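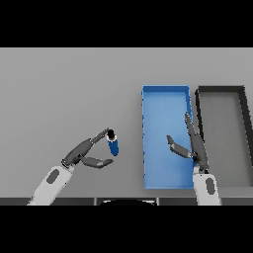

Working Abroad Through Matching Platforms
Unit 3 handout: Reading the offer before you sign up

Read this before the seminar and bring one platform's terms of service with you, printed, with the fee section marked. Last term half the group brought the home page. The home page is an advertisement and we will not be spending class time on it.

1. What the platform sells

A matching site for live-in work, seasonal jobs or language stays will usually say that it "brings people together." Take that sentence apart. The site keeps a database of profiles. It sells access to the database, or it sells the right to send messages inside it. Whether anyone gets a placement is a separate question, and most terms of service say plainly, some way down the page, that the company promises nothing of the kind.

The course uses a made-for-teaching set of terms under the name Vavix. Vavix lets you register for free. You can fill in a profile, upload documents and be looked at. To read a message from a host in full, you pay. So the free account is a shop window, and you are in it.

Questions to ask of any "free" registration:

Can I read messages, or only see that I have some?
Can I answer without paying?
Can I remove my profile myself, and does removal mean deletion?
Do hosts pay too, and do they pay more than I do?

The last one matters more than students expect. If only one side pays, look at which side, and you'll have a fair idea whose complaints get answered.

2. Verified, screened, checked

Three words, used as if they meant the same thing. In the Vavix terms, "verified" means that an e-mail address and a phone number worked on the day of registration. "Screened" means a staff member looked at the profile for banned words and contact details. "Checked" isn't defined anywhere, though it appears in large type on the sign-up page.

None of these is a background check. None tells you that the family exists, that the spare room exists, or that the hours in the profile are the hours you'll work. A platform that does run real checks will say who runs them, in which country, and how old a result may be before it has to be renewed. If you can't find that, assume there is no such check. Writing to the company is worth doing, but keep the reply. A chat window that closes when you leave the page is no use to you in a dispute.

3. The numbers

Worked example for class. The Vavix premium plan costs 32 dollars a month. The sign-up page says that most members find a placement quickly. It gives no figure for "most" and no length of time for "quickly."

Suppose you take the plan and stay on it for 8 months, which happens easily with automatic renewal. You have paid 256 dollars. Suppose you also buy the optional placement package at 800 dollars. The total is 1,056 dollars, before travel, visa fees and insurance. Set this against the pocket money in the offer and work out how many weeks of work it takes to get back to zero. Do the sum on paper. Students who do it in their heads tend to leave out the renewal months.

Then read the refund clause. In our text, the package can be refunded if no host is "introduced." An introduction is defined as the sending of one host profile. It needn't be a host who wants you, or one in the country you asked for.

4. Success stories

I'd give them no weight at all. Some are surely true. You have no way to tell which, and the people who gave up after a bad month aren't asked to write one. A review site run by the same company, or by a firm paid for each sign-up, is the same material in a different color.

Ratings left by past participants on a particular host are somewhat better, provided bad ones can be posted. Look for a bad one. If every host on the site has perfect marks, the marks are telling you about the site.

5. The agreement with the host

The platform isn't a party to it. This surprises people every year. If the hours double or the room turns out to be a sofa, the terms will send you back to the host, and perhaps to an advice page.

Get these in writing before you buy a ticket:

Working hours per week, and who keeps the record
Days off, and whether evening babysitting counts as hours
Pocket money, the currency, and the day it is paid
Who pays for insurance, language classes and local transport
Notice period on both sides
Where you sleep if the arrangement ends early

"Like a member of the family" is not a term. It can't be enforced, and it is often used to cover unpaid hours. When you see it in a profile, ask how many hours a week this family member works.

Rules on hours, age limits and pay differ from country to country and they change. Look them up with the government office that issues the permit. Don't take them from a platform's country guide, which may not carry a revision date.

6. For the seminar

In pairs, go through the terms you brought and find the clause that limits the company's liability. Rewrite it in two sentences a sixteen-year-old could follow. Then find one claim on the sign-up page that this clause takes back.

Written task: one page, due before Unit 4. Choose a claim from your platform's sign-up page and say what evidence would be needed to support it, and whether the company offers any. "They seem professional" will be returned unmarked.

Unit 4 covers visas and sponsorship. Bring the same printout.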